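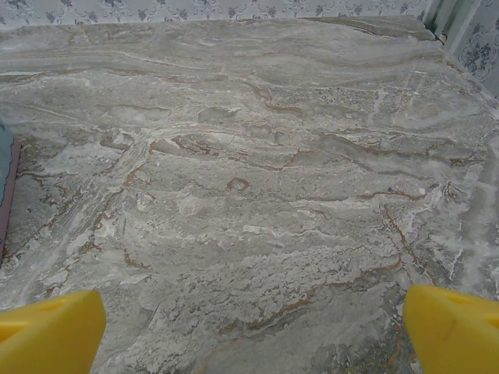
Mármore cinzento polido, visto do punho, com os dois dedos da garra afastados.

Laiba Rana mantém o módulo de percepção do Plavance, o software de manipulação da Gitgate, e passou boa parte de janeiro a rever o estimador de plano. A pedra veada era o caso que mais falhava. "O detector de objetos respondia aos veios castanhos. Um anel fechado de cor ferrugem tem contorno, contraste e área plausível. Para a rede, era uma anilha."

O segundo problema é o brilho. Numa superfície polida, os reflexos deslocam-se com a câmara e o fluxo óptico deixa de ser coerente com o plano. A versão anterior rejeitava esses pontos por limiar fixo. A atual ajusta uma homografia entre imagens sucessivas e classifica como textura tudo o que a respeita com erro inferior a 5 píxeis. "Um veio não tem altura. Se obedece à homografia do tampo, sai da lista de candidatos a preensão."

Os dedos amarelos são mascarados antes da extração de pontos, com a máscara calculada a partir da abertura da garra. O ciclo corre a 10 Hz, com um máximo de 3.000 pontos por imagem.

Rana aponta uma limitação: objetos muito baixos, como uma tampa fina, continuam a confundir-se com o plano quando o movimento do punho é curto. O planeador pede então uma segunda vista lateral. "Custa tempo de ciclo. Por agora, aceitamos."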